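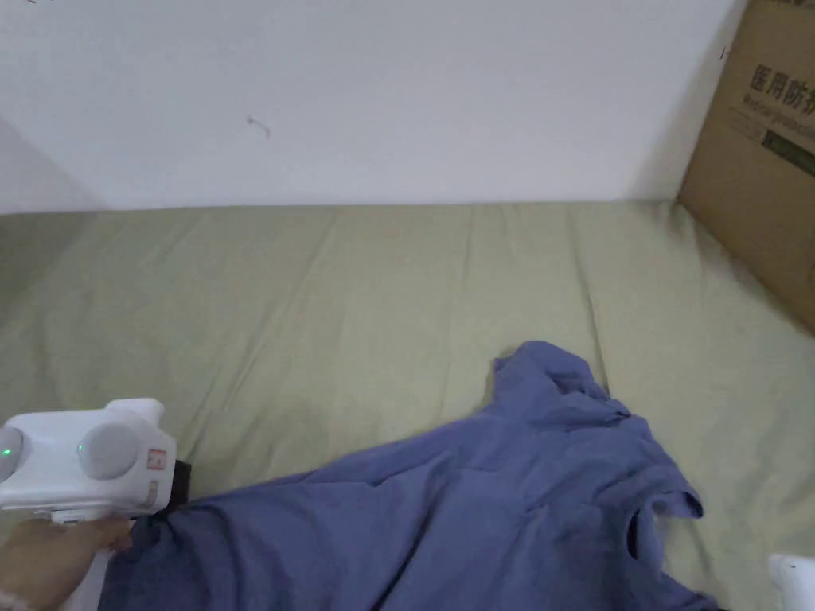
Fachkraft Rasenpflege und Bodenanalytik (m/w/d)
Velteven Grünflächenpflege, Standort Limero
Vollzeit, unbefristet, Eintritt zum Saisonbeginn im März oder nach Vereinbarung
Kennziffer 431

Velteven pflegt Rasenflächen im privaten und gewerblichen Bestand: Hausgärten, Wohnanlagen, Firmengelände und zwei Sportplätze mit Naturrasen. Gearbeitet wird ohne chemisch-synthetische Herbizide. Grundlage jeder Maßnahme ist eine Bodenprobe. Die Düngeplanung erfolgt flächenbezogen und wird für jede Kundin und jeden Kunden in einem Pflegeblatt dokumentiert, das über mehrere Jahre fortgeschrieben wird.

Der Standort Limero betreut 63 Objekte. Zur Ergänzung des Außenteams suchen wir eine Fachkraft, die Regenerationsmaßnahmen selbstständig ausführt und einen Teil der Probenahme übernimmt. Die Stelle ist dem Bereich Pflege Bestand zugeordnet, fachlich vorgesetzt ist Catinca Hodoroagă.

Aufgaben

Entnahme von Mischproben mit dem Bohrstock, Beschriftung und Vorbereitung für den Laborversand
Bestimmung des pH-Werts vor Ort und Eintragung in das Pflegeblatt
Vertikutieren, Aerifizieren und Besanden nach Pflegeplan
Nach- und Übersaat, Auswahl der Mischung nach Standort und Belastung in Abstimmung mit der Bereichsleitung
Ausbringen organischer und organisch-mineralischer Dünger mit dem Schleuder- oder Kastenstreuer, einschließlich Abdrehprobe
Kalkung nach Analyseergebnis
Mechanische Beikrautregulierung, auf befestigten Randflächen auch thermisch
Bonitur der Flächen (Deckungsgrad, Moosanteil, Krankheitssymptome, Schäden durch Engerlinge und Schnakenlarven)
Ausbringen von Nematoden, Kontrolle von Bodentemperatur und Bodenfeuchte vor der Anwendung
Einstellung und Kontrolle von Versenkregnern
Wartung der eingesetzten Geräte gemäß Wartungsheft, Messerwechsel an Spindel- und Sichelmähern

Der Anteil der Probenahme an der Arbeitszeit liegt im Frühjahr und Herbst deutlich höher als im Sommer. Mäharbeiten fallen nur auf Regenerationsflächen an, die laufende Mahd wird von einer eigenen Kolonne ausgeführt.

Voraussetzungen

Abgeschlossene Ausbildung im Garten- und Landschaftsbau, als Greenkeeper oder in der Landwirtschaft. Bewerbungen ohne einschlägigen Abschluss werden berücksichtigt, wenn mindestens vier Vegetationsperioden in der Rasen- oder Sportplatzpflege nachgewiesen werden.

Weiter erforderlich sind:

Führerschein Klasse B, für das Gespann mit Aerifizierer zusätzlich BE (kann in der Einarbeitungszeit erworben werden, die Kosten trägt Velteven)
Sichere Bestimmung der gängigen Rasengräser, auch im nicht blühenden Zustand, mindestens Lolium perenne, Poa pratensis, Poa annua und Festuca rubra
Kenntnisse zu Nährstoffbedarf und Nährstoffverlagerung in sandigen und lehmigen Böden
Körperliche Eignung für Arbeiten im Freien bei jeder üblichen Witterung
Deutschkenntnisse, die für das Lesen von Laborberichten und für Gespräche mit der Kundschaft ausreichen

Von Vorteil, aber nicht Bedingung, sind Erfahrung mit der Auswertung von Bodenanalysen, ein Motorsägenschein und Grundkenntnisse in der Beregnungstechnik. Der Sachkundenachweis Pflanzenschutz wird nicht verlangt. Wer ihn besitzt, gibt ihn bitte trotzdem an.

Arbeitszeit und Einsatzgebiet

Die Arbeitszeit wird als Jahreskonto geführt. Von März bis Oktober beginnt der Arbeitstag um 7 Uhr auf dem Betriebshof, bei angekündigter Hitze früher. Im Winterhalbjahr ist die Wochenarbeitszeit verkürzt, Plusstunden aus der Saison werden in diesem Zeitraum abgebaut. Eine saisonale Freistellung mit Wiedereinstellung gibt es nicht, das Entgelt läuft in gleichbleibender Höhe durch.

Das Einsatzgebiet ist vom Betriebshof aus in 90 Minuten vollständig erreichbar, die meisten Objekte liegen wesentlich näher. Fahrzeiten ab Betriebshof sind Arbeitszeit. Auswärtige Übernachtungen fallen nicht an. Samstagsarbeit kommt auf den Sportplätzen während der Regeneration in der Spielpause vor und wird gesondert vergütet.

Im Winter werden Geräte instand gesetzt, Pflegepläne überarbeitet und die Probenergebnisse des Vorjahres ausgewertet. Winterdienst wird von Velteven nicht angeboten.

Ausstattung

Jedes Zweierteam nutzt ein festes Fahrzeug mit Anhänger. Vorhanden sind unter anderem ein Vertikutierer mit Schlegelwelle, ein Aerifizierer mit Hohlspoons für Großflächen und ein handgeführtes Gerät für Hausgärten. Handgeräte werden überwiegend mit Akku betrieben, die Ladestation befindet sich in der Halle. Die Pflegeblätter werden mit der Software Lagman geführt, ein Tablet je Team wird gestellt. Arbeitskleidung, Sicherheitsschuhe und Gehörschutz stellt der Betrieb, die Reinigung der Arbeitskleidung ebenfalls.

Vergütung

Die Eingruppierung richtet sich nach Ausbildung und nachgewiesener Berufserfahrung und wird im Gespräch offengelegt. Hinzu kommen ein Zuschuss zur betrieblichen Altersversorgung und eine Zulage für Beschäftigte, die Probenahme und Auswertung eigenverantwortlich übernehmen. Fortbildungen zur Rasenpflege werden als Arbeitszeit gerechnet, wenn sie vorab abgestimmt sind.

Einarbeitung

In den ersten Wochen arbeiten neue Beschäftigte im Team mit Marites Soriano, die das Probenwesen in Limero aufgebaut hat. Behandelt werden Probenraster, Entnahmetiefe, Kennzeichnung und die Übertragung der Laborwerte in die Düngeplanung. Eigene Objekte werden schrittweise zugeteilt – in der Regel zuerst Wohnanlagen, danach Hausgärten. Die Sportplätze werden erst ab der zweiten Saison übernommen.

Bewerbung

Einzureichen sind Lebenslauf, Abschluss- oder Arbeitszeugnisse und eine kurze Angabe, auf welchen Flächentypen bisher gearbeitet wurde. Ein ausformuliertes Anschreiben ist nicht notwendig. Bitte Kennziffer und frühestmöglichen Eintrittstermin nennen. Unterlagen in Papierform werden nicht zurückgesandt, es genügen Kopien.

Auf ein Gespräch im Büro folgt ein bezahlter Probearbeitstag. Probearbeitstag ist jeweils der Donnerstag, da an diesem Tag die Probenahme für den Laborversand eingeplant ist. Festes Schuhwerk ist mitzubringen, alles Weitere liegt bereit.

Fachliche Rückfragen beantwortet Catinca Hodoroagă, Bereichsleitung Pflege Bestand. Sie ist außerhalb der Einsatzzeiten über das Büro Limero zu erreichen, am besten nach 16 Uhr. Fragen zu Arbeitszeitkonto und Eingruppierung nimmt die Verwaltung entgegen.

Die Stelle bleibt ausgeschrieben, bis sie besetzt ist. Für denselben Standort wird unter eigener Kennziffer eine Aushilfe für die Mähkolonne gesucht – Bewerbungen auf beide Stellen sind möglich und sollten entsprechend gekennzeichnet sein.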